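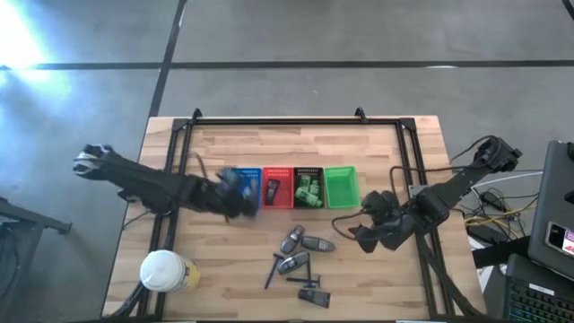

Baskets on the butcher block

Sorting by room or by type before a move?
Posted 07/12/2019 by Mirta Arancibia

Okay, we're leaving 1,568 square feet for a two-bedroom in Benavides and I've been going back and forth on this all week. My sister swears by sorting everything by type. All the cords in one place, all the bathroom stuff in another, no matter where you found it. I've always packed room by room and just shoved the leftovers in the last box (marked MISC, and still taped shut since the previous move, oops). Which one do you do? We need to be out in 5 weeks and the hall closet alone is making me want to lie down.

Lotte Verhoeven
By type, every time! When you go by room you never see your duplicates. I thought I owned two pairs of good scissors and they were breeding in there.

Joon-young Jang
Disagree, sorry. By type is great if you have a month of free evenings and a spare floor. We tried it in May and for two weeks I couldn't find a can opener because "kitchen tools" had merged with "tools." Room by room, label two sides of the box, done.

Mirta Arancibia
See, this is my fear. I can't be without a can opener. But the duplicates thing got me, so last night I did just the bathroom and the hall closet by type as a test
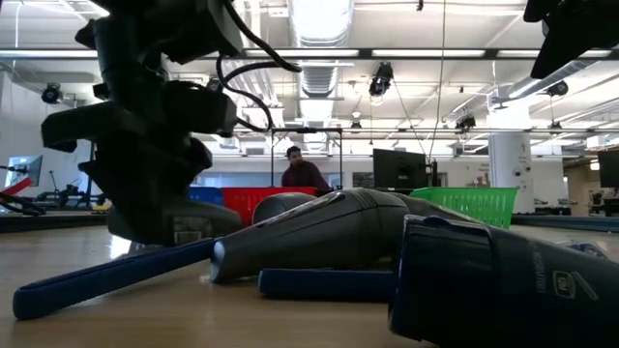

and it took way longer than I wanted, mostly me standing there reading expiration dates on sunscreen. I did get two bags out the door though, and I found the good tweezers. So maybe by type for the small junk and by room for anything bigger than a shoebox? Does anyone do half and half or is that asking for trouble?

Joon-young Jang
Half and half is how you get a box that says "bedroom / batteries." Pick one.

Lotte Verhoeven
Oh come on, it's fine. I did exactly that when we moved 194 miles and the only thing I lost was a lid. Do the small stuff first while you still have patience, then bag it before it wanders off again.

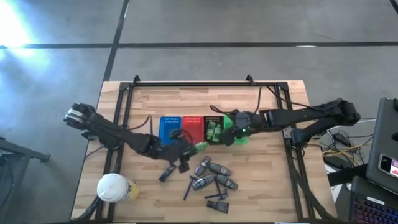
In-ho Woo
Coming down on Joon-young's side, mostly. Sorting is for after you get there, when you know how many drawers you have. I paid $79 for drawer organizers before our move and they didn't fit one single drawer in the new place.

Mirta Arancibia
Well, I already bought the organizers. Starting on the linen shelf tonight, by type, and Joon-young can yell at me tomorrow.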